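Skidgate parallel gripper, two weeks in

I bought the Skidgate to replace a Mamumov that had started squeaking like a shopping cart. It costs more, weighs less and comes with a manual that spends 12 pages on bolts and one on software. Setup took me 35 minutes, most of it hunting for the right hex key.

My test set is whatever the snack shelf and the toy bin will give up. Rigid things are easy. The Skidgate took a can or a capped bottle on nearly every try and left no dents, which the Mamumov could not always say.

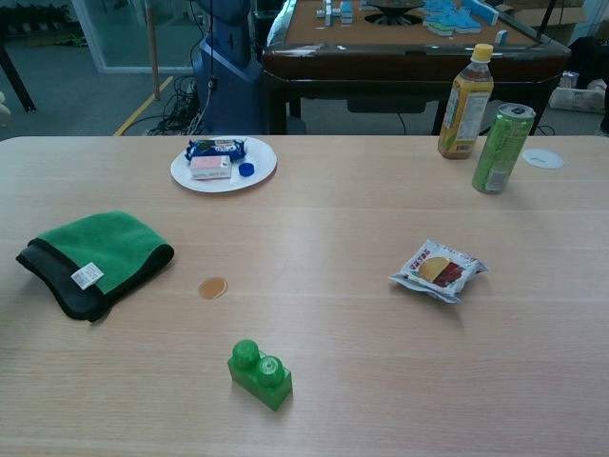 Test table: green brick, folded towel, snacks, drinks.

Flat, crinkly packets are where the money went. Over 200 grasps on wrappers it scored 94 percent, against a Mamumov that mostly pushed them off the table. Towels remain a negotiation. It pinches one corner, lifts, and looks very pleased with itself while the rest unfolds.

Gripes: the finger pads collect lint, and the Stokoron controller I run it from drops the force setting after every restart. Pintér pads fit if you file the holes a little. Four stars, and I'm keeping the old one for cans.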